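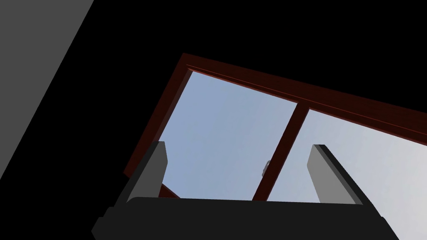 How often should a game controller be cleaned?

A controller in daily use should be wiped down once a week and given a more careful cleaning every month. Controllers shared by several members of a household should be wiped after each session, particularly during the cold and flu season.

Care of Gaming Equipment in the Home
Ivanyshyn Household Advice Service
Last reviewed 01/04/2021

The following guidance applies to consoles, controllers, headsets and game discs kept in ordinary living areas. Readers should consult the manufacturer's instructions before cleaning any item still under warranty.

Controllers

Turn the controller off and disconnect the charging cable. Remove the batteries if they are of the replaceable kind. Wipe the shell with a lint-free cloth lightly dampened with water. For the seam where the two halves of the shell meet, use a dry wooden toothpick, drawn along the groove at a shallow angle – never pushed inward. Skin oil and dust collect around the base of each thumbstick and may be lifted with a dry cotton swab while the stick is held to one side.

Do not spray any liquid directly onto a controller. Household window cleaner, bleach and nail polish remover are unsuitable for the plastics in common use and may cloud the surface or remove the lettering from the buttons.

Consoles and ventilation

Most complaints of fan noise received by this service concern consoles kept in closed cabinets. A console should stand on a hard, level surface with at least 5 inches of clear space behind it. Carpet, bedding and upholstered stools are not suitable.

Unplug the console before removing dust. A vacuum cleaner on its lowest setting, fitted with a soft brush, may be passed over the outer vents. Compressed air should be used in short bursts with the can held upright. Homes with pets will need to repeat this more often than the monthly interval given in most manuals.
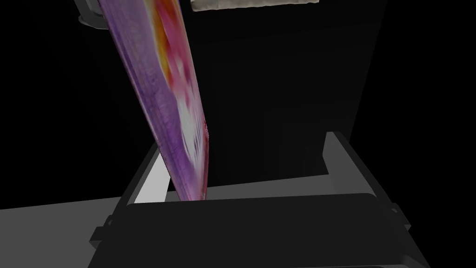
Cables should be unplugged by the connector and wiped with a dry cloth at the same time. Coil them loosely and fasten them with a fabric tie. Tight winding around a power supply strains the wire at the point where it enters the housing, and a cable that has split there should be replaced. Tape is not an acceptable repair.

Discs and cartridges

Hold discs by the edge and the center hole. Wipe in straight lines from the center outward with a clean, dry cloth. Fingerprints that remain may be treated with a cloth dampened with water, after which the disc must be dried fully before use. Toothpaste is often recommended for scratches; it is abrasive and this service advises against it.

Cartridge contacts may be cleaned with a cotton swab and a very small amount of isopropyl alcohol. Allow the contacts to dry before inserting the cartridge.

Discs should be stored upright in their cases, away from radiators and direct sun. In August, an upstairs room or attic may become too warm for long storage, and an interior closet is preferred.

Headsets

Detachable ear cushions should be removed and wiped on both sides with a damp cloth. Allow them to air dry overnight. Foam microphone covers may be washed by hand in mild dish soap, rinsed, and pressed in a towel. Cushions that have begun to flake cannot be restored, and replacements are sold for most models.

Related pages: Storing Board Games and Puzzles; Dusting a Television Screen; Labeling Household Cables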